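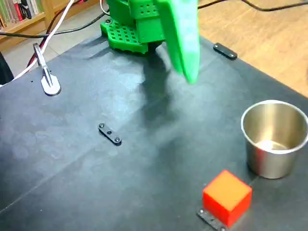
Radora Arm Club: Cup and Cube Recordings

README, second version, November

About this folder

These are the recordings which our club made with the green printed arm during one school term. We are a student club and we meet after lessons. The arm is called Werkari, because the first member who printed the parts gave it this name and it stayed. The recordings are for teaching the arm to move small objects by copying a person. We share them so that other clubs can try their own training without building everything first.

Please read the part "Known problems" before you use the files. Some of these problems cost us many evenings.

I wrote most of this text and English is my second language. Kirsty Ormsby corrected the first version. If a sentence is still not clear, write to us and we will repair it.

What is inside

The folder has 159 episodes. One episode is one try at one task, from the start position until the person who drives the arm says "done" or "stop". An episode contains the video, the joint positions, the commands which were sent, and a short text line with the task.

There are three tasks:

cube_to_cup: pick up the red-orange cube and drop it into the steel cup. 80 episodes.
cube_push: push the cube with the closed finger to the other half of the mat. 67 episodes.
cup_touch: touch the rim of the cup and go back. The remaining 12 episodes. This task was only an exercise for new drivers, and we kept it because the files were clean.

Failed tries are included. They have the word "fail" in the label file, and a reason when the driver remembered to write one. Do not delete them too quickly. In our first training we used only the good episodes, and the arm did not know what to do after it missed the cube.

The set-up

The arm stands on a table with a dark matte mat. The black brackets screwed to the table stayed in the same places for the whole term. You can use them as fixed points if you want to compare the view between two sessions. The edge of the mat is held with a metal clamp, and the clamp also holds the white cable.

The base plate and the housings of the arm have a grid of small square holes. This helps when you want to add a part, but it made our prints slow. The gripper fingers are long and become thinner towards a rounded tip. A shorter finger was stronger in our test, but it could not reach down into the cup, so we went back to the long one.

The cup is stainless steel and comes from the kitchen cupboard of Jolene Paewai's family. Any small metal cup with straight sides should be fine. Inside it is very shiny. Remember this when you read about the light below.

How we recorded

One person drives and one person keeps the notes. The driver holds a second, smaller arm, and Werkari follows it. Before each episode the note keeper places the cube by hand and says the task name aloud. For cube_to_cup we changed the position of the cube every time, and the position of the cup after every 15 episodes.

Most drivers were new. Rangi Stubbs and Ewan McPhee drove the largest part of cube_push. Their styles are different: Ewan moves in one long line, and Rangi stops often and looks. The driver name is stored in each label file, so you can train with one style only. We tried this, and the movement became smoother — but the arm was also worse with cube positions near the corner of the mat.

The resting time between two episodes is not fixed. If the motors felt warm we waited. This is not written in the labels, sorry.

File structure

episodes/ has one directory for each try, with the number in the name
labels.csv has task, driver, result and remark
calibration/ has the zero positions of the joints, one file for each session
prints/ has the part files for the fingers and the base plate
notes/ has the handwritten club notes, scanned by Kirsty

Joint angles are in degrees. Time is in seconds from the start of the episode. The gripper value goes from 0 (closed) to 1 (open). In the first session it was the other way round, and we have turned these values already. Please do not turn them again.

Known problems

Light. The room has windows, and the mat shows pale soft blotches where the light falls on it. The shadow of the arm also lies across the mat and moves with the arm. A colour filter for the cube works well in the middle of the mat and less well in the bright places.

Reflection. There is often a bright point on the bottom of the cup. Angus Doolan wrote a small script called Zosudov to find the cup by its round rim. Sometimes it finds this bright point first and reports a cup which is much too small. The script is not in this folder yet.

Colour of the cube. The top face looks lighter and more orange than the sides. If you choose the colour from the top only, you lose the sides when the arm bends over it. Take samples from both.

Blur. The finger can be blurred in single images when it moves. We did not remove these images.

Background. The floor and a bookshelf with coloured books are visible behind the table. Some of the books are red. Crop the upper part of the image before you search for the cube by colour. We learned this after the arm had pointed at the books for one complete evening.

Clock. In some episodes the video starts a little later than the joint data. Use the time column and not the row number.

What these recordings are not good for

They come from one room, one table and one arm. A model trained only with them will probably not work on your table without new recordings. There is also no force measurement, so you cannot study how hard the finger presses.

People

Building and printing: Ewan McPhee, Rangi Stubbs
Driving: all members
Labels and notes: Kirsty Ormsby, Jolene Paewai
Scripts: Angus Doolan

Use and contact

You may use the recordings for lessons, clubs and your own experiments. If you publish something, please name the Radora Arm Club. When you find a wrong label, send us the episode number and what you think is correct. Jolene checks the messages when the club meets, so an answer can take some time in the holidays.

Still to do

Add the Zosudov script, when Angus has repaired the rim search
Record cube_to_cup with a second cube colour
Write down the resting times
Check the remarks in labels.csv for spelling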